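Driving club finds a home, looks for a table

Vomville's indoor driving evenings are to return in November, in a new room, with a steering wheel, a great many cables and, at the time of writing, nothing to screw the wheel to.

The evenings, known to those who attend them as the Girkska Cup, have been without premises since the spring, when the back room of the old snooker hall was turned into a place that sells flooring. They will now be held on the upper floor of the Thambiah building, at the top of Station Rise, under the wing of Clirkska, the lending shop that already occupies the ground floor and will hire you a carpet cleaner, a fondue set or a tent with most of its pegs.

Clirkska has paid £2,469 for the equipment and the first winter's use of the room. The sum came from late fees, which tells you something about Vomville and its carpet cleaners.

For readers who have managed to miss it, the Girkska Cup works like this. You sit in a chair. You hold a steering wheel that is connected to a computer. On a screen in front of you is a road, usually one with a view of mountains, and you drive along it as fast as you can until you hit something. Times are written down. The person who has hit the fewest things by the end of March is given a cup, which was originally won at bowls by somebody else and still says so.

Supporters say it is cheaper than real motor racing and can be done in slippers. Last winter up to 279 people had a go at least once, though that figure comes from a signing-in book with several entries for Stirling Moss.

The new room has a good deal going for it. It is light, it has a proper tiled floor that will stand up to spilt tea, and the windows are big enough that anyone who loses interest in an imaginary alpine pass can look at the real car park. The light is also the main complaint so far. On a bright day the glass does to a television screen what it does to most things, and an early trial at two in the afternoon was abandoned after three drivers in a row steered into a lake they maintained they could not see. Evening sessions are expected to be easier. Curtains have been discussed, priced, and discussed again in lower voices.

Then there is the matter of the table. A steering wheel of this sort is meant to be clamped to something heavy. At the snooker hall it was clamped to a workbench that had been there longer than the snooker, and which turned out, when the time came to leave, to be holding up a shelf that was holding up part of the wall. The bench stayed. The wheel left. It has been looking for a permanent position ever since, and so far the floor has been the only surface willing to take it.

Attempts to find a replacement have been spirited. A folding pasting table was tried in August and folded. A desk lent by the dentist two doors along was sturdy enough but had a drawer in the middle, exactly where the driver's knees go, and the tallest entrant could only turn left. An ironing board was proposed in writing by a reader of this website, and we would like to thank him for it.

What the club would like is a table or bench that is solid, that does not mind a clamp, and that can be got up one flight of stairs with a turn in it. The turn is tighter than it looks. A wardrobe went up there in 1,910 pieces, according to the man who carried it, and he was counting the splinters.

The floor has its defenders, it should be said. One school of thought holds that younger drivers have been sitting on floors quite happily for years, and that a cushion costs a good deal less than a bench. Against this is the view of anybody over forty, who can get down to the wheel perfectly well and would then like to know the plan for the rest of the evening. A trial session with cushions lasted as far as the second hairpin.

Cables are the other business still in hand. There is the lead that takes power, the lead that goes to the computer, the lead for the pedals, and a further lead that came in the same bag and has been plugged in out of politeness. Clirkska has asked that they be taped down before the doors open, having once lost a slow cooker and most of a stew to a trailing extension in the shop below. Tape has been bought. It is the wrong sort of tape, being intended for parcels, and the right sort is on its way.

Labels would help as well. At the snooker hall each plug had a strip of masking tape with its purpose written on it in biro, and the system worked nicely until a warm evening when the strips came off in the carrying crate and were put back by guesswork. For a fortnight the plug marked KETTLE ran the television. Regulars got used to it. Visitors did not, and at least one semi-final was decided by somebody making a hot drink.
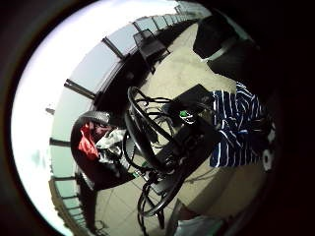
Dilruba Pathirana thinks all this fuss about a table is rather missing the point. She won the cup two winters ago and says the bench at the snooker hall wobbled so badly on right-hand bends that people built it into their technique. "You leaned on it with your hip," she said. "If the new one's any good we shall all be slower." She would put the money towards curtains, and then towards a second chair, as the one at the old place had a way of sinking an inch per lap.

She may get her way on the chair. Seating was not included in the £2,469 and the club is relying for now on what was to hand, but Clirkska has promised to look through its stock for anything with a back to it. The deckchairs have been ruled out.

Entry will be £2 an evening, with tea at 50 pence and biscuits at the discretion of whoever brought them. Under-16s drive free until eight o'clock, after which they are generally winning and are asked to give somebody else a turn. The rule against swearing carries over from the snooker hall, as does the exception to it for the last corner.

There has been one change to the rules. From this season a driver who leaves the road and rejoins it further along will no longer be credited with having found a better way. The previous wording left this open, and a good half of last year's fastest times were achieved across a field.

Pedals must now be used with shoes or thick socks. The club gave no details and we did not press for any.

A start date will be put in the shop window once there is something to clamp the wheel to, and the first evening is expected to begin at seven, when it is properly dark and the lake can be seen. Anyone with a suitable table is asked to bring its measurements to the counter at Clirkska before bringing the table. The staircase can be inspected during shop hours. Please do not leave tables in the doorway overnight, as happened last week, particularly ones made of glass.

The cup itself is at present in the shop, next to the fondue sets. It is not for hire, although two people have asked.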